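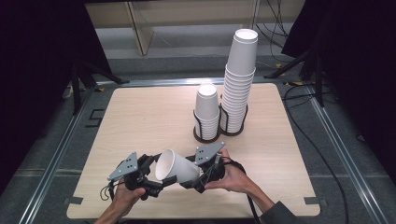

Robot open day at Clondgate, is it worth going if you know nothing about robots?

So my daughter (11) came home with a flyer for the Honditz open day in November and now it's all I hear about. I went to one of these years ago at a different company and it was two hours of slides and then a guy opened a door and closed it again. From what I can tell this one is more hands-on, people holding the gripper in both hands and working with paper cups at a little wood table, which sounds way more like her kind of thing. But it's a 2 hour drive for us each way. Has anybody here been? Do kids get a turn or is it all grown-ups in lanyards? And is there food?

3 answers

Calum Swanson
Went last year with my two boys and we had a great time! It's spread over the whole ground floor and the cup table is in the back room, past the curtains. You get a few minutes with the gripper and somebody from the team walks you through it (ours was super patient, my youngest asked her the same thing four times). It's harder than it looks. Paper cups squash if you squeeze too much, and getting just one off a stack without the next one coming along took me way more tries than it took my kids, which they still bring up. Go early. They said some 700 people came through that day and by lunch the line for that room was out into the hallway. Food was one coffee cart and a box of granola bars, so pack sandwiches.

grumuvden_mom
We do the drive from Grumuvden too and I'd say yes if she's into it, maybe not if she gets carsick lol. Parking is behind the Karunaratne building, NOT in front, they ticket in front. My son liked the cups okay but he mostly talked about the elevator.

pk2614
never been but my cousin has and said it was loud

Comment from the asker: Thank you both!! Sandwiches it is. Calum, did you have to sign up for a time slot for the back room or do you just get in line?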